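Startseite Magazin Technik Betrieb & Recht Archiv Abo

Die Regel steht im Ordner, der Greifer steht in der Wäsche

Wer Textilien von Robotern anfassen lässt, braucht mehr als eine Risikobeurteilung. Ein Besuch bei Betrieben, die sich ihre Hausregeln selbst schreiben.

Von Hatice Polat

Als Şengül Eren bei der Großwäscherei Keskin anfing, umfasste die Betriebsanweisung für den Sortierroboter eine einzige Seite. Nicht in den Arbeitsbereich greifen, Not-Halt freihalten, Störungen melden. Heute hat sie 40 Seiten, und Eren hat die meisten davon geschrieben. »Der Hersteller liefert uns eine Anleitung für den Arm«, sagt sie. »Was der Arm anfasst, müssen wir selbst regeln.«

Bei Keskin sind das Laken, Frotteetücher, Bezüge und Kittel. Weiche Ware gilt unter Praktikern als unangenehm, weil sie ihre Form nicht behält. Ein Karton lässt sich vermessen und greifen. Ein Handtuch liegt nach jedem Griff anders da, hängt an der Nachbarware oder zieht sie mit. Die üblichen Sicherheitsregeln für Industrieroboter befassen sich mit Kräften, Geschwindigkeiten, Schutzräumen und Abschaltzeiten. Zum Umgang mit einem Stapel Frottee steht dort wenig.

Diese Lücke füllen die Betriebe mit Hausregeln. Vier Punkte tauchen dabei überall auf, wenn auch in unterschiedlicher Strenge: Vorsortierung nach Gewebe, Grenzwerte für die Greifkraft, Schutz der Gelenke und Leitungen vor Fasern und die Frage, wer nach einer Störung wieder freigibt.

Beim Maschinenbauer Erbridge, der Greifzellen für Wäschereien ausrüstet, beginnt jede Einweisung mit dem Greifer. Jonatan Wallin leitet dort die Inbetriebnahme. Er lässt die Bediener zuerst glatte Ware von Hand in die Finger legen, bei abgeschaltetem Antrieb, danach Schlingenware. Der Unterschied sei schnell verstanden: Glatter Stoff rutscht, Frottee hakt. In seinem Regelblatt steht deshalb, dass die Greifkraft je Gewebeklasse hinterlegt wird und Bediener sie im laufenden Betrieb nicht ändern. Wer meint, der Wert sei falsch, trägt das ein und wartet auf die Freigabe.

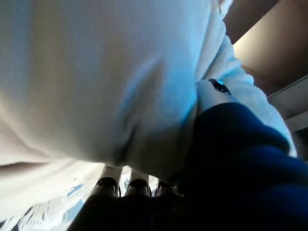 Strittig ist die Mischware. Wallin würde sie am liebsten verbieten. In der Praxis kommt sie trotzdem auf den Tisch, etwa wenn ein Hotel alles in einen Sack stopft. Keskin hat sich für einen Mittelweg entschieden: Gemischte Posten sind zulässig, aber nur mit der halben Verfahrgeschwindigkeit und mit dem Kraftwert für das empfindlichere Gewebe. Das kostet Zeit. Eren hält den Verlust für vertretbar, die Produktionsleitung nicht immer.

Weniger umstritten ist der Schutz der Mechanik. Flusen setzen sich in Gelenke und Kabeldurchführungen, und lose Bänder können sich um Bauteile wickeln. Viele Anlagen laufen deshalb mit einer textilen oder beschichteten Hülle über dem Arm. Für solche Hüllen gilt dann ein eigener Absatz: Sie dürfen keine Sensoren verdecken, keine losen Enden haben und müssen nach dem Waschen auf Risse geprüft werden. Bei Guledel, einem Pflegedienstleister mit eigener Wäscherei, werden sie spätestens nach 1000 Betriebsstunden getauscht. Der Wert stammt aus eigener Erfahrung. Eine Norm, auf die man sich berufen könnte, kennt dort niemand.

Visitación Olmedo ist bei Guledel für Arbeitssicherheit zuständig. Sie führt seit Juni ein Störungsbuch, das sie von Hand auswertet. Fast 2631 Einträge sind zusammengekommen, die meisten harmlos: Ware nicht erkannt, Ware verloren, Ware doppelt gegriffen. Ihr geht es um die Art, wie die Leute darauf reagieren. »Wenn ein Tuch im Greifer hängt, will jeder kurz ziehen«, sagt sie. »Genau da passieren die Handverletzungen.« Ihre Regel lautet: erst Halt, dann Quittierung am Pult, dann die Finger auffahren, dann entnehmen. Gezogen wird nicht. Wer die Zelle stillsetzt, gibt sie auch wieder frei — bei Schichtwechsel nur nach mündlicher Übergabe und mit Unterschrift.

Ferenc Oláh sieht solche Regelwerke von außen. Er prüft für das Ingenieurbüro Cleltow Anlagen in kleinen und mittleren Betrieben und bekommt dabei vieles zu lesen, das gut gemeint ist und nicht benutzt wird. Anweisungen in der falschen Sprache, Grenzwerte ohne Einheit, Verweise auf Anhänge, die es nicht gibt. Sein häufigster Befund betrifft die Prüfintervalle. Sie sind festgelegt, aber keiner Person zugeordnet. Er verlangt inzwischen, dass hinter jeder Frist ein Name und eine Vertretung stehen.

Auch bei Keskin hat er Seiten gestrichen. Die Fassung für die Bediener passt jetzt auf 5 Blätter, laminiert und neben dem Pult aufgehängt. Der Rest bleibt im Ordner, für die Technik und für den Fall einer Prüfung. Eren war zunächst dagegen, hat die Aushänge inzwischen aber selbst noch einmal gekürzt. Die nächste Überarbeitung betrifft die Mischware. Der Entwurf liegt bei der Produktionsleitung.

12 Kommentare | 38 Mal geteilt

Kontakt Impressum Datenschutz Nach oben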